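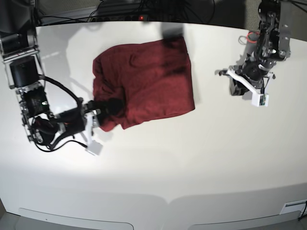 Rotes Stück auf dem weißen Tisch, grob zum Rechteck gelegt. Die rechte Kante fällt gerade, links unten liegt der Stoff noch in Falten.

Iveta Kováčik faltet seit 16 Jahren beruflich Wäsche. Angefangen hat sie bei Zelenák, einer Mietwäscherei mit Hotelkundschaft, heute leitet sie bei Sestell die Legerei und gibt Kurse für neue Kolleginnen und Kollegen. Wir haben mit ihr über Kanten, Tischhöhen und die Frage gesprochen, warum zu Hause so viel Wäsche auf dem Stuhl landet.

Der Tisch kommt bei ihr zuerst. »Die meisten falten auf dem Bett oder vor dem Bauch«, sagt sie. »Auf dem Bett gibt die Unterlage nach, vor dem Bauch zieht das Gewicht den Stoff nach unten. Man braucht eine glatte, feste Fläche, und sie sollte hell sein, wenn man dunkle Sachen faltet. Auf Weiß sehe ich bei einem weinroten Teil sofort, ob die Kante läuft.« In der Legerei von Sestell sind alle Tischplatten weiß. Für weiße Ware liegen graue Matten bereit, die aber kaum jemand benutzt, wie sie zugibt.

Weiche Strickstoffe und Handtücher behandelt sie am Anfang gleich. Erst wird das Teil flach hingelegt, dann sucht sie eine Kante, auf die sie sich verlassen kann. »Eine reicht. Wenn die gerade liegt, richte ich alles andere danach aus. Viele ziehen an allen vier Ecken gleichzeitig und wundern sich, dass es schief wird.« Die Ecke, die sich bauscht, nimmt sie zum Schluss. Sie greift sie tief, also mit etwas Stoff darunter, und zieht sie flach nach außen. Beim Anheben an der Spitze rutsche die Lage darunter mit.

Glatt streichen will sie erst, wenn das Rechteck steht. »Flache Falten in der Fläche stören mich nicht. Die gehen im Stapel von selbst weg, jedenfalls bei Strick. Was nicht weggeht, ist ein Knick in der Kante.«

In den Kursen lässt sie mit einem einzigen Teil üben, 33 Mal hintereinander. Die Zahl stammt von Zdislava Pešek, bei der sie selbst gelernt hat. Begründet habe Pešek sie nie. »Ich habe einmal gefragt, da hat sie gesagt, ich soll weiterfalten.« Nach dem Kurs schaffen die meisten an einem Arbeitstag 500 Handtücher. Bei Pullovern sind es deutlich weniger, und Kováčik findet auch nicht, dass man dort auf Tempo gehen sollte.

Von Faltbrettern hält sie wenig. Zu Hause hat sie eines von Wemetti im Schrank, ein Geschenk. »Für Hemden ist das in Ordnung. Dicker Strick passt nicht ordentlich darunter, und dann faltet man das Brett und nicht den Pullover.« Lieber markiert sie sich die Breite mit zwei Streifen Klebeband auf dem Tisch. Ihre Regalfächer messen 55 Zentimeter, darin liegen zwei Stapel nebeneinander.

Und der Stuhl mit der ungefalteten Wäsche? Den gibt es auch bei ihr. »Am Abend mache ich das nicht mehr. Ich lege die Sachen einmal grob zusammen, damit sie nicht völlig zerknittern, und am Morgen falte ich sie richtig. Grob ist besser als gar nicht.« Handtücher bleiben bei ihr manchmal ganz in diesem Zustand – die werden ja ohnehin am nächsten Tag wieder gebraucht.

Die nächsten Kurse bei Sestell beginnen noch im Oktober. Mitzubringen ist ein eigenes Strickteil, möglichst eines, das im Schrank immer wieder auseinanderfällt.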